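We use cookies to remember your preferences and measure site traffic. Accept | Manage settings

Zivora suturing software: progress report to the Thibodeaux Fund
Period ending 5/14/22

Summary for those who stop after the summary: perception is ahead of plan, planning is on plan, and the controller has had what we would call an educational spring.

The grant asks for software that can follow a thread during an instrument tie, work out what shape the knot is in, and suggest the next move to the operator. Suggest is the operative word. Zivora still moves nothing on its own outside the simulator, and the Plaldale group has made it clear that this suits them fine.

Perception

The thread tracker was rewritten in April. The old one looked for dark pixels and joined them up, a method that found suture, instrument shadow and the seam of a drape with equal confidence. The new one fits a single curve and keeps a running guess about which strand passes over which. We labeled 2,685 frames by hand to train it, and the labeling budget line is now spent, along with most of the goodwill of the people who did the labeling.

On the held-out set of 312 frames it recovers the full thread path in 89 percent. The failures cluster where the thread runs behind a wrist or across its own shadow. Glare on wet tissue used to be the main complaint. It has dropped to second place, which we are counting as a win.

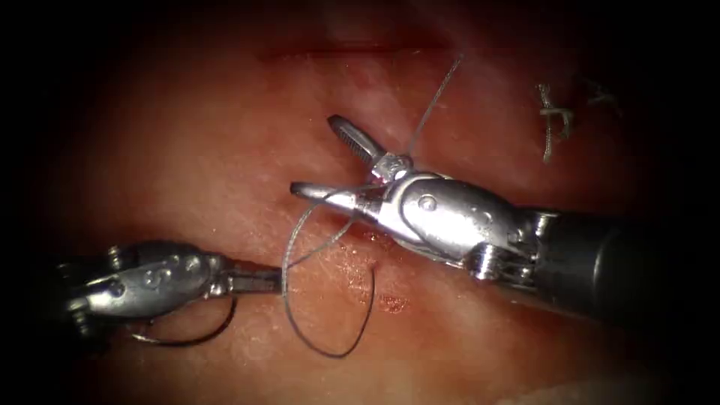

Figure 1. Thread looped between the two instruments, with a free end standing up at top center. Earlier stitches at upper right.

Views like this one are what the tracker has to live with: one strand, two shiny wrists, and finished knots nearby that are also, inconveniently, made of thread. We added a separate class for completed stitches after the tracker kept trying to adopt their cut tails as part of the current suture.

Planning

The knot-state model now covers the first throw and the second. Given a clean thread path, it names the current step and proposes where the open jaws should go to pick up the tail. It has no opinion yet on the third throw. Given a messy path it says "unknown," a feature we had to argue for, as an earlier version preferred to guess.

Control

We ran 182 simulated ties through the Irov controller. Tension limits held. Timing did not – the loop closes faster than the planner updates, so the suggestion arrives for a knot that has moved on. The fix is to run the planner on predicted thread position, and it is about half written.

Next period

Finish the prediction step, add the third throw, and rerun the same ties for a fair comparison. We also request permission to move the unspent travel money to computing. The travel was to a meeting that was held online, and we attended it from our desks at very modest cost.

Contact the project office | © 2022 Zivora project, Plaldale | Back to top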